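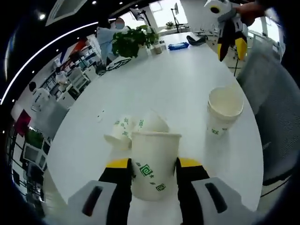
Paper cup between the yellow-tipped fingers, more cups behind it.

Gripper notes: paper cups and two hand-held units

I have been comparing finger pads on the hand-held grippers again, this time with paper cups. A cup is a poor object for judging grip strength and a good one for judging grip control. The wall gives well before the pads slip, so the useful range of closing force is narrow, and any backlash in the trigger shows up as a dent.

The two pad sets were the Zanow and the Gelero. The Zanow is the softer compound. It spreads the load over more of the wall and forgives a crooked approach, but it drags on release and can pull the cup over. The Gelero lets go cleanly. It also needs the fingers square to the cup, and I centre it worse than I think I do. Both sets are rated for 3,000 cycles. I have put 400 on each, which is too few to say anything about wear.

Closing on the printed part of the wall or just under the rim makes more difference than the choice of pad. Under the rim the cup holds its shape. Lower down it goes oval early.
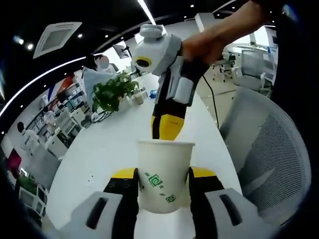

Second gripper in from above, one fingertip just inside the mouth of the cup.

Working with 2 units over one cup is harder on the cameras than on the fingers. The wide lens picks up the other gripper well, but the fingers hide much of the cup, and the tracking on the Flalcombe controller drifts when both hands are close together. Þröstur Sveinbjörnsson suggested lowering the exposure to cut motion blur. I tried it and the drift got smaller, at the cost of noise in the darker parts of the room.

Still to do: repeat with the Motaung firmware, log trigger position against pad force, and try a heavier cup. I will leave the Gelero pads on until they reach 1,000 cycles.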